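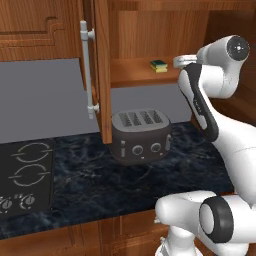
**Kitchen hours, from May**

The simulated kitchen is staying. For those who missed the memo (it went out at 4:46, so most of you), Rollia will now rehearse its cupboard routines on screen before anything gets tried at the Blackburn site, where the real cupboards are and where the real mugs used to be.

What it changes for the rest of us is mostly the roster. Hayley Holroyd and Desta Hailu come off the night reset, a job that consisted of putting a sponge back on a shelf and closing a cupboard door until the bus came. Hayley worked out she did it 352 times in her last fortnight, and would like it known that she was never once thanked by the arm. Both move to scene building, with two weeks of training from Macarena Miranda. Pay stays where it was. The night loading stops, and yes, that has been raised - Ashley Ellwood is taking it to management and wants your old payslips before she does.

The new work is fussier than it sounds. Somebody has to decide how far a cupboard door swings, how heavy a sponge is and how slippery a marble benchtop should be. Desta spent most of a morning on the toaster, which has four slots and two dials and doesn't make toast. He has since asked for a toaster in the tea room that does. Request pending.

Blackburn isn't closing. Evie Sugden still needs people on the floor for final checks, day shift only, and anyone who prefers real cupboards to the other sort should put their name on her list by the end of the month. Bring your own mug.

Scene requests go to Macarena. Please stop asking her for a dishwasher.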